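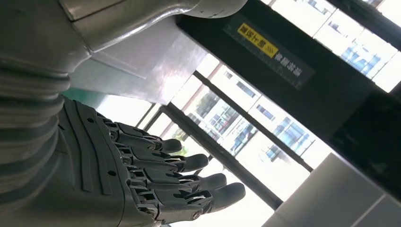
窓ぎわの手。何も持たず、指はゆるく伸びています。ガラスの向こうは向かいのビルと、木の緑が少し。

データ集めの夏、手元の一枚

7月31日(日) 文:ロシェル・ハッチンス

印刷する | メールで送る

こんにちは、ロシェルです。前に書いた「Lirarの手に、物のつかみ方のお手本をためています」という記事、思ったよりたくさんの方に読んでもらえたみたいで(ありがとうございます!)、もっと現場の感じを見せて、という声をいただいたので、写真のページを作りました。枚数は少ないですが、そのぶん文章が長いです。写真だけ見て帰ってもらってもぜんぜんかまいません。

お気に入りなのは、なんといっても指先の影です。いちばん長く写っている指の先が、まぶしい窓を背にして黒くぽこっと浮いていて、初めて見たとき「あ、かわいい」と声が出ました。関節のところの小さなピンやねじ、細いリンクまで見えるのもたまりません。手の甲の長い筋も好き。手首の蛇腹は、チームでは「じゃばらさん」と呼んでいます。

で、何をやっているかというと、六月からずっと、人が遠隔で手を動かして、その動きと映像を一本ずつ記録しています。一本というのは、動き出してから物を置いて手をひらくまで。うまくいった分も、落とした分も、両方残します。最初のころは私、失敗した分をこっそり消したくなっていました。だってくやしいんですもん。でも学習を担当しているErel班から「落としかけて持ち直したところがいちばんほしい」と言われて、それからは堂々と落としています。

数の話もよく聞かれるので書いておきますね。目標は600本で、昨日の時点で記録したのが504本。そのうち確認が終わってラベルもついたのが220本です。ええ、確認のほうがぜんぜん追いついていません! 記録は楽しいのですが、確認は椅子に座って同じような動きを延々と見る仕事なので、どうしても後回しになります。来週は記録を止めて確認だけの週にするつもりです(と、ここに書いておけば逃げられないはず)。

窓ぎわの光については、チームの中でも意見が割れました。逆光になると指の影になった側がつぶれて、何をしているのか読みにくいんです。ブラインドを下ろしてそろえよう、という人もいました。私は下ろさない派。学習に使うお手本がぜんぶ同じ明るさだと、曇りの日や夕方に急に下手になるのを、前のMikotovのときにさんざん見たからです。結局、下ろす日と下ろさない日を分けて、記録の名前の頭に天気と時間帯を入れることになりました。面倒です。面倒だけど、あとで探すときにすごく助かっています。

それから、映像にはつかむ瞬間だけじゃなくて、手が何も持っていない時間もかなり入ります。ひらいたまま次の物に向かうところ、ちょっと迷って止まるところ。初めは全部切っていたのですが、切りすぎるとつなぎ目で手が飛んだように見えてしまうので、いまは前後を少し残しています。どのくらい残すかは操作する人の癖もあって、まだ決めきれていません。私は長めに残しがちで、よく短くされます。

動かす側のこつも少し。指を一本ずつ意識すると、まずうまくいきません。手全体で「ふわっと」近づけて、触れてから閉じる。初めて来た人にはこれだけ伝えて、あとは四回ほど好きに触ってもらいます。その分は練習として別のフォルダに入れて、本数には数えません。ピアノを習っていたという人がとても上手だったのですが、関係があるのかはよくわかりません。私も習っていたのに、そうでもないので。

あと、続けて操作していると人間のほうの手首がつらくなります。休憩のあとの一本目はだいたい動きが硬いので、あとから見ると誰がいつ休んだか、なんとなくわかってしまうんですよね。お茶とおせんべいは必需品です。おせんべいのあとは手をふいてから操作卓へ! これはお願いではなく決まりです。

次はDvorakという名前の新しい記録ツールを試します。途中で「いまのは失敗」と声でしるしをつけられるらしくて、それがほんとうならかなりうれしい。使ってみてどうだったか、また写真といっしょにのせますね。

印刷する | メールで送る

コメント

みどりの窓
指のシルエット、いいですね。蛇腹がカメラのレンズフードみたいで見入ってしまいました。天気を名前に入れるやり方、うちの研究室でもまねします。時間帯はどのくらい細かく分けていますか?

ロシェル
ありがとうございます! 朝・昼・夕の三つだけです。細かくしたら誰も守れませんでした(私も)。

kaba
失敗も残すという話、意外でした。落とした分には別のラベルをつけるんですか。それとも同じ扱いですか。

ロシェル
別にしています。「落とした」と「落としかけた」も分けているのですが、この境目がむずかしくて、見る人によって変わっちゃうんです。そのうち一本書きます。

夜更かし工作員
関節のリンクのところ、もっと寄った写真が見たいです! あと確認作業がんばってください。

ロシェル
寄りの写真、了解です。確認は……がんばります。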